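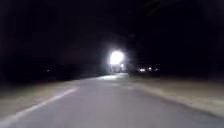
December 10, 2024

Conductivity, Haddad basin samples, day two at the bench

Started with the meter before touching any bottles. The Sirska probe had been sitting in storage solution over the weekend and the level in the cap was low, but the black coating on the electrodes looked even and there was no crust at the vent hole. Rinsed three times with deionized water, shook it off, did not wipe it.

Calibrated against the 1413 standard. First attempt drifted upward for several minutes and would not lock. Poured that aliquot out, rinsed the probe with a little fresh standard, poured again, and it locked quickly. My guess is rinse water left in the vent. Cell constant came out close to Friday's, so I accepted it and wrote it on the tape on the side of the meter.

Checked zero in air, then in deionized. The deionized reading was higher than I like. Ran the tap on the polisher for a full minute and tried again, and it dropped. Whoever uses the polisher first in the morning needs to throw away the first beaker. I put a note on the tap.

Background for anyone picking this up later. The Haddad basin takes the runoff from Moncombe Road and the path beside it, and lets out through a culvert into Isudari Creek. The question is how much of the winter salt reaches the creek straight away after a melt and how much is held in the basin and the soil around it, to come out in spring. Conductivity is our cheap stand-in for chloride. It works well when salt is most of what is dissolved in the water and badly when it isn't, so we titrate a share of the bottles for chloride and draw the line between the two from our own data. Last winter's line should not be reused. The basin was dredged in the summer and the base flow reads differently now.

Samples

Bottles are the 500 mL wide-mouth ones, filled to the shoulder, no headspace to speak of, no acid. All were kept in the cold room overnight and came out at breakfast time to warm on the bench. They were still cool when I got to them. The meter corrects for temperature but I trust the correction less the farther it has to reach, so I left them another hour and did the paperwork.

Two labels had come loose in the cooler. One was easy to match from the writing on the cap. The other had nothing on the cap. By elimination it has to be bottle 13, the culvert outlet, and the color of the sediment fits with the other outlet bottles, but I have flagged it in the sheet and it will not go into the fit. Please write on the cap as well as the label. Pencil on the label, marker on the cap.

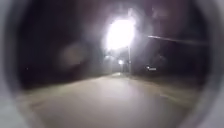
The path after dark, with the lamp post near the far edge of the grass.

Swirled each bottle, let the grit settle, poured off into a beaker, rinsed the beaker and the probe with sample, poured again, read when stable. Two readings per bottle from separate pours. Where the two disagreed by more than our limit I did a third. That happened with only one bottle, an inlet sample with a lot of fines in it. The third reading agreed with the second, so I used those and struck the first.

General pattern, before anything is plotted:

Inlet bottles are high and scattered. The earliest ones from the melt are highest and they come down quickly after that, as we saw last year.

Middle of the basin is flatter. Surface and bottom do not match. The bottom pours are clearly saltier, which means the water is sitting in layers and a surface grab by itself tells us very little. I'd like to stop taking surface-only samples from the bank. We have been doing it for convenience and I think those numbers have misled us.

Outlet is lower than I expected. The flagged bottle read 776 on both pours, in microsiemens per centimeter. The outlet bottles with good labels are in the same neighborhood, which is a point in favor of the match, but it's still an assumption and the flag stays.

Upstream creek control was low and steady. Nothing to say about it.

Midway check on the 1413 standard was inside limits. End check was also inside but reading a little low. I reran the last two bottles after cleaning the probe and they did not move, so I think the standard in the beaker had picked up rinse water by then. Fresh pour next time for the end check. It's a small bottle and people are careful with it, which is fine, but a used pour is no good as a check.

Titrations

Silver nitrate titrant was standardized this afternoon against the dried sodium chloride. Three replicates, close together, mean written on the bottle with my initials. The old value on that bottle was crossed out without a new one beside it. Kekeli Gyamfi thinks that was done when the bottle was topped up before Thanksgiving. Whatever the case, topping up is a bad idea. Make a new bottle and standardize it.

Chromate endpoint was hard to see in the inlet samples. The water has a brown tint that makes the first blush of red-brown easy to miss, and I overshot the first one badly. Filtering helped with the cloudiness but did nothing for the tint. What did work was titrating next to a flask of the same sample with indicator and no titrant, both on white paper under the bench lamp. After that my replicates tightened up.

Also diluted the two strongest inlet samples before titrating. I had used nearly a full buret on the first and that's a waste of silver. Dilution factor is in the sheet. Check that column before using any of the numbers, the chloride figure there has already been multiplied back up.

Blank was small and the same both times. Subtracted from everything.

Did not get through all of them. The remaining bottles went back in the cold room on the left-hand shelf, behind the yeast people's plates. They keep fine for chloride. Conductivity has been read on every bottle, so nothing is waiting on that.
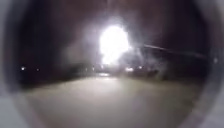 Waste silver goes in the brown jug under the hood, and the chromate with it. The jug is getting full. I've put in for a pickup but the form takes a while to go through before the holidays, so there should be a second jug labeled and ready.

Logger at the outlet

Read the logger file while the samples warmed. There is a gap starting late Friday evening and ending by itself before dawn. Battery voltage sags just ahead of the gap and recovers after. Cold would do that to a tired battery. The gap covers part of the rise, which is the part we wanted, so the hand samples will have to carry that stretch. New battery goes in at the next visit, and I would like to carry the spare one inside a coat until it's needed.

The logger probe also reads lower than the bottle readings taken beside it. The offset is fairly steady, so fouling is my first thought. There was a film on it last time, greenish, soft, came off with a fingertip. Clean it, take a reading before and after the cleaning, and write down both. We have been recording only the after.

To do

Finish titrations on the remaining bottles.
Plot chloride against conductivity, inlet and outlet in different colors, flagged bottle left off.
Order 1413 standard. The open bottle has no opening date on it, so it should be thrown out once the new one arrives.
Battery and probe cleaning at the outlet.
Ask the road department again for the salt application dates on Moncombe Road in December. They sent us tonnage last time, with no dates, and it can't be lined up with anything.
Find a longer pole for the bottom samples. The present one reaches the middle only from the culvert side.

Probe rinsed and capped with fresh storage solution. Meter is on the charger.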